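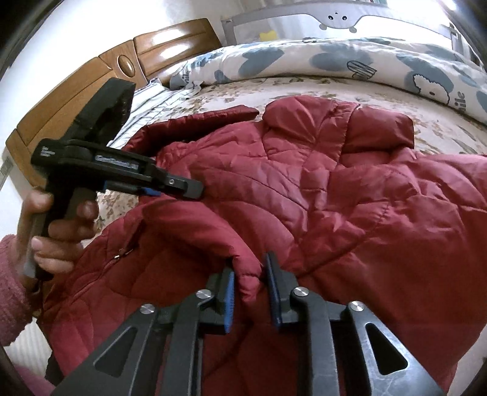 Rote Steppjacke auf dem Bett im Schlafzimmer, zu TOP 2

Protokoll Haushaltsrunde Haus Villham, August
Beginn 18 Uhr, Küche oben. Protokoll: Syahrul Santoso
Fehlt: Tante Gerda (Zahnarzt), kriegt das Protokoll per Mail

TOP 1 Altes Protokoll
Ohne Änderung durch. Offen geblieben: Kellerregal, Schlüssel für den Dachboden. Beides wieder auf die nächste Liste.

TOP 2 Wintersachen, Jacken
Jacken kommen alle auf den Dachboden, ausser was im Oktober gleich wieder gebraucht wird. Streit über die rote Steppjacke. Vorschlag Ute: Vakuumbeutel. Dagegen Henning, wird platt und erholt sich nie wieder (siehe sein Schlafsack). Beschluss: gesteppte Jacken nicht vakuumieren, nur falten, Ärmel nach innen, locker in die grossen Kartons. Reissverschluss vorher zu. Taschen leeren!! Letztes Jahr war ein Apfel drin.
Zusammenlegen weiter auf dem Bett, Tisch ist zu klein. Dunkle und rote Sachen aber nicht auf die helle Bettwäsche, solange sie nicht einmal gewaschen sind. Ute legt ein altes Laken dazu.

TOP 3 Decken und Bettzeug
Zwei Meinungen. Henning will die dicken Decken rollen, Ute falten. Probiert, gerollt passt es nicht ins Fach. Also falten, erst längs, dann auf Fachbreite, offene Kante nach hinten.
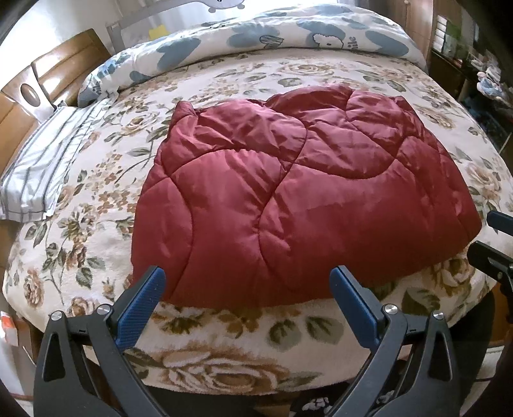
Glatte Stoffe rutschen im Stapel, deshalb kommt die dunkelrote Decke nach unten und nichts Schweres drauf. Die Kuscheldecke mit den Rosen bleibt draussen, wird abends gebraucht. Bettdecke mit den Tierchen bleibt ebenfalls bezogen, gewechselt wird mit der normalen Wäsche. Gestreiftes Kissen: Bezug bei 60 Grad, Kissen selber erst lüften, dann sehen wir weiter.
Frage von Henning, ob man die Steppdecke in die Maschine tun kann. Unsere schafft 8 kg, Gewicht passt wohl, Trommel aber zu klein. Waschsalon Butcombe hat grosse Maschinen. Syahrul fragt nach Preis und ob die auch Trockner haben.

TOP 4 Kartons und Beutel
Angebot Tsang liegt vor: 18 Kartons mit Deckel, Lieferung bis vor die Tür. Angebot Sevville etwas billiger, aber Abholung selber und nur ohne Deckel. Mehrheit für Tsang. Budget max. 100 Euro, alles darüber erst nochmal fragen. Beschriften auf der Stirnseite, nicht auf dem Dekel. Inhalt und Zimmer drauf, Name reicht nicht.
Mottensäckchen: Lavendel ja, Zedernholz auch ja, Kugeln nein (Geruch).

TOP 5 Schlafzimmer
Gitterbett bleibt wo es ist, neben dem grossen Bett. Umstellen ans Fenster wurde nochmal besprochen, zieht dort. Spielzeug abends in die Kiste. Auf dem Bett wird nur noch gepackt, wenn der Kleine nicht schläft, also vormittags oder gar nicht.

TOP 6 Verschiedenes
Dachbodenleiter quietscht, Henning ölt.
Nachzahlung Heizung: ungefähr 2000 Euro fürs ganze Haus, Abrechnung noch nicht da, vertagt.
Ute braucht ihren Wäschekorb zurück. Wer hat den??

Zu erledigen
Ute: Laken, Lavendel besorgen
Henning: Leiter, Fach im Schrank auswischen
Syahrul: Kartons bestellen, Butcombe anrufen, Protokol an Gerda

Nächstes Treffen wenn die Kartons da sind. Schluss kurz vor acht.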